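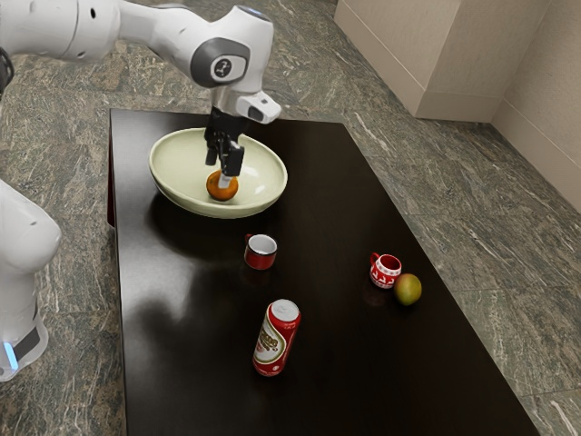

Ticket 842: orange-in-bowl scores too low since the policy update
Opened by: Lewis Geddes
Assigned to: Catherine Innes
Status: open, waiting on rerun

Lewis, 5/22
Hi Catherine! So I reran the kitchen table tasks in Dollow last night with the new checkpoint, and the orange one fell off a cliff. 30 successes out of 47 episodes (the old checkpoint got every single one). I figured the policy had gotten worse, but then I sat and watched a bunch of the replays and I'm not so sure. The arm goes over, the orange ends up in the bowl, and then the fingers just stay closed around it until the episode times out. The checker wants the gripper open, so it's a fail. Kind of maddening to watch!

Stuff I tried:
Different seeds – same thing.
Took the mugs and the can out of the scene – same thing, so I don't think it's clutter.
Raised the step limit to 3000 – a couple more passed, but most just sat there gripping forever.
Swapped the orange for the other fruit – let go fine every time. Weird, right?

Catherine, same day
Ooh, okay, that last one helps a lot. Can you log the finger command next to the actual finger position? I want to know if the policy never asks to open or if it asks and the sim ignores it. Also, which bowl mesh are you on? Arne changed the collision shape on one of them and I can't remember if it got merged.

Lewis
Logged it. The open command does get sent, then it flips back to closed a step or two later, over and over. And yep, I'm on Arne's bowl.

Catherine
Then I bet the fingertips are touching the inside of the bowl and the policy reads that contact as a slipping grasp, so it squeezes again. The orange is smaller, so the fingers have to go lower. Please put the old bowl mesh back, leave the checkpoint alone, and run the same 47 seeds. I'd hold off on putting the new number in the results table until we have that.

Lewis
Running now, will post the logs here when it's done.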